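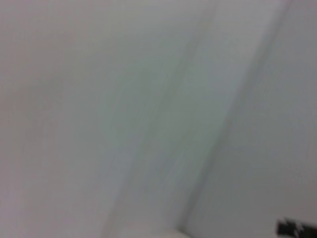

Tincuța Manole
2025-07-31 · thread

Okay so I've been looking at pale gray for so long that everything is pale gray now. Walls, tabletop, the inside of my eyelids. Thread on how redoing one small workroom ate my whole summer!

Started simple. The back room was beige, the shiny kind, and it had that old-office smell that never quite leaves. I wanted it plain and light so I could do my bookbinding in there without the walls shouting at me.

Bought 7 sample pots. SEVEN. Every one of them called itself a light gray and they were all a different color the second they dried. One went baby blue. One went straight-up oatmeal.

The winner was a Sandier one and even that can't make up its mind. Same pot, same roller, and depending on where you stand it goes a tiny bit green or a tiny bit lavender. I've decided I love this about it (ask me again in September).

Rizwan Abeysekara came by to help me move the flat files and stood in the doorway for a good minute and said "so when are you painting it?" Sir. It has had three coats.

Seams, though. Can we talk about seams? Wherever two pale surfaces meet you get that thin dark line, and once you've spotted it your eye goes there every single time you walk in.

I caulked the one by the window and then lay on the floor looking up at it like it was a painting. It wobbles near the bottom. I'm leaving the wobble.

The other corner I haven't touched. Part of me thinks a clean shadow line looks kind of nice? Like a crease in folded paper. If you've got strong feelings about caulk vs no caulk, please tell me, I've got the gun loaded and no nerve.

Somebody asked what it all cost. I kept the receipts in an envelope and added them up last night, which was a mistake: $1,913. That's paint, filler, the new worktop, and the Odoi shelf brackets I swore I wasn't going to buy.

The worktop is the bit I'm happiest with. Wipes clean, no pattern on it, and I can finally see a white thread when I drop one. (Okay, I can see it maybe half the time. It's still a pale top.)

Things I'd do over: buy the good tape first. The cheap stuff pulled off a strip of paint as long as my arm and I had to sand it back and start that whole stretch again. I said some words.

Also I'd paint before the brackets went up. I knew that. I put the brackets up first anyway, because they'd arrived and I was excited.

Still to do: baseboards, the light switch cover, and getting 11 boxes of paper back out of the hallway. My shins would like those boxes gone soon.

Rizwan wants me to paint the door a real color. He's voting dark green. I'm leaning brick red. I've got two test patches on the back of it where visitors can't see, and right now they look like a very sad flag.

Going to go eat toast in there and stare at the corner some more. Send caulk opinions!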